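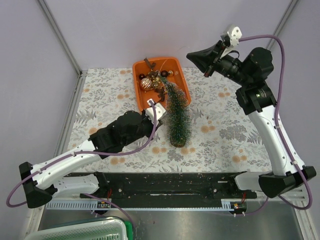 5 min read

Kustport Receptions List: README

This is the data card for the Kustport Receptions List. The list contains public and half-public events which consulates, cultural houses and friendship societies hold in Kustport and in the neighbor town Pendville: national days, receptions, film evenings, street parties, concerts. It is kept by Dorian Royer and Tanveer Magsi. Please read the part "Known problems" before you make any chart from it.

What is in the list

One row is one event. If a society makes a reception in the evening and a family picnic in the afternoon for the same holiday, these are two rows with the same holiday_id. The current version has 600 rows from 48 hosts. A host is the body whose name stands on the invitation, also when another body has paid for the food.

Files

events.csv: the main table, 21 columns
hosts.csv: names of hosts, old names, language of the invitations
venues.csv: hotels, halls, parks and residences
changes.txt: what was corrected, newest on top

All files are UTF-8 with comma as separator. Names of hosts keep their accents. If your spreadsheet shows strange signs, import the file and choose the encoding by hand; do not open it with a double click and save it again.

Columns you will need most

event_id: stays the same forever, also when the event is canceled
holiday_id: connects events for the same holiday and the same year
holiday_date: the real day of the holiday in the country of origin
held_date: the day when the event was held in Kustport or Pendville
start_time: local time, 24 hours, for example 18:30
access: open, ticket, invitation or unknown
venue_id: see venues.csv
guests_planned: number from the host before the event
guests_reported: number from the host or from the local press after the event
status: held, moved, canceled

Holiday_date and held_date are often different. Many hosts do not like to give a reception in the school vacation or in very cold weather, so a holiday from winter can be celebrated in May. When you want to know which holidays are important for the hosts, use holiday_date. When you want to know how full the hotels are, use held_date.

Where the data comes from

Most rows come from printed invitations and from the event pages of the hosts. A second part comes from the booking calendar of Britness, the event planning firm, which gives us the name of the hall, the hours and the planned number of guests. Britness does not give us prices or menus, and we do not ask for them. The rest was sent by readers by e-mail. Such rows have source = reader, and they enter the list only after one of us has found the event in a second place.

We do not collect guest names. Invitations with a personal name are typed into the table and then given back or destroyed.

How to build the tables

The tables are made with a small script called Marty. You need only the standard Python installation.

python marty.py check
python marty.py build --year all

The check command looks for double ids, for impossible hours and for venues which are missing in venues.csv. It does not repair anything. When it finds an error it prints the row number and stops, and you must correct the row in the raw folder and start again. The build command writes the three tables into the folder out. It overwrites what was there before.

Known problems

Numbers of guests are weak. Some hosts count the people at the door, some count the chairs, and a few write the same number every year. We copy what they say. Please do not add guests_planned and guests_reported together in one column, as we have seen in one student work.

The field access was introduced later than the others. In older rows it was filled from the text of the invitation, and where the text was not clear we wrote unknown.

Two hosts have changed their name and one has divided into two societies. In hosts.csv they have separate ids with a link in the column earlier_host. Thirteen venues are closed today. We keep them in the table, but the address can now belong to a different business.

Pendville is less complete than Kustport. Small garden parties there are announced only on paper, in the library and in two bakeries, and for sure we miss some of them.

Private dinners, weddings and trade fairs are not included, even when a consul was present.

Corrections

Write to the list address with the event_id in the subject line. If the event is not in the list, send us the host, the day, the place and something where we can check it, for example a scan of the program. Dorian answers for Kustport and Tanveer for Pendville. In spring, when there are many receptions, an answer can take three weeks.

Use of the data

You can use the list freely for study, journalism and planning of your own events. Please name it as "Kustport Receptions List, Royer and Magsi" and write which version you have used. The version number is in the first line of changes.txt.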